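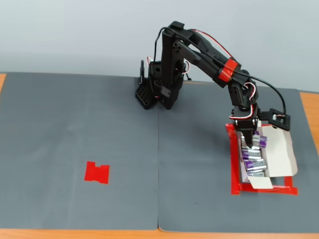
Desktop arm at work over an open cardboard box.

Prirura review: a small program for people who read the jobs numbers themselves
By Agnese Strazds
9/26/26

I follow the weekly unemployment claims as other people follow baseball. For years I did it in a spreadsheet which I built myself and which only I could understand. In April I decided to try Prirura, a desktop program made by a small company called Skundex. It collects public economic series, puts them side by side, and lets you see the adjusted and the unadjusted figures on the same chart. I paid for my own license and I have used it almost every day.

The reason I wanted such a program is simple. When the newspapers write that claims went up or down, they nearly always mean the seasonally adjusted number. The adjusted number is useful, I do not say otherwise, but it is a product of a calculation. Sometimes the real count of people who filed for benefits goes down in a week and the headline goes up. Both can be correct. I like to look at the two together before I form an opinion, and before I argue with my brother-in-law about who deserves the credit for it.

Installation and first days

Installation took 14 minutes on my old laptop, most of it spent on downloading the history. The first screen is plain. On the left you have a list of series, on the right an empty chart, and you drag one onto the other. The manual is short and in a few places I had to read the sentence twice, so perhaps it was written by somebody like me.

You can keep up to 300 series in one workbook. I have never come near to this limit. My own workbook has initial claims, continued claims, the headline unemployment rate, the broader rate which includes part-time workers who want full-time work, the participation rate, and some price series.

What I like best is the revision view. Most of the data are revised after the first publication, and when they are revised the old value usually disappears from the chart as if it had never existed. Prirura keeps each version from the day you start using it. You click on a point and the earlier values open in a small window with the date when each was downloaded. In an election year this is worth the price alone. The number that the candidates quote in a debate can be different from the number that stands in the table afterward, and it is good to have both.

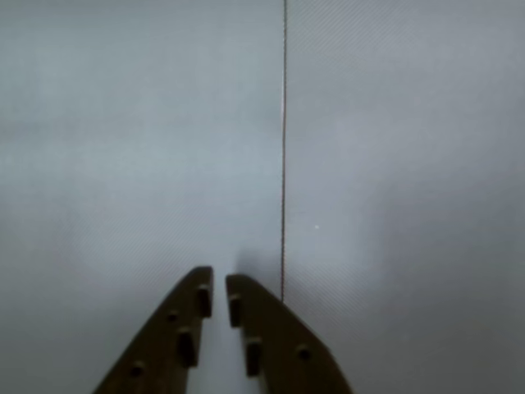

Two gripper fingers and a thin dark vertical line.

Charts

The charts are clean but a little too gray for my taste. You can change the colors, only you must do it for each chart separately, and the program forgets your choice if you copy the chart to a new workbook. Recession shading is included. Election dates can be added as vertical marks, and this I use very much. I would like to have a label on the mark, but for now you need to write it by hand.

One comparison with Hubmann, the program that I tested before. Hubmann has better looking charts and a phone version, but it shows only the adjusted series unless you buy the bigger plan. If you make slides for a meeting, Hubmann is maybe the better choice. If you want to check what you have read in the morning, I would take Prirura.

Prices

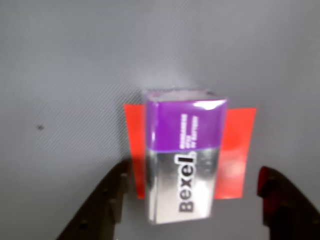

The price module is newer than the jobs part, and one feels it. It shows the broad inflation index well, with and without food and energy, but when I try to go down to small household goods the search gives strange results. My test was a 9-volt battery, the ordinary upright block with a colored wrapper, such as the purple and silver one with the Bexel name along its side. I typed "battery" and received a long list in which car parts came first. A person who buys such a thing has his own idea about inflation, and I wanted to compare my receipts with a suitable category. In the end I entered the receipts by hand as a custom series, and this worked without trouble.

Support

I wrote to Skundex 2 times. The first question was about a holiday week in which the unadjusted claims were missing from my chart. They answered the next morning and the gap was repaired after an update. The second question, about printing, is still open. There is also a user forum named Stutasach, where people are friendly but the discussion goes quickly from data to party politics. I read it and mostly I do not write.

Good: adjusted and unadjusted series together, history of revisions, custom series, fair license.
Not so good: search in the price module, color settings, printing cuts the right axis.

My rating is 4 out of 5. When they fix the printing I will change it.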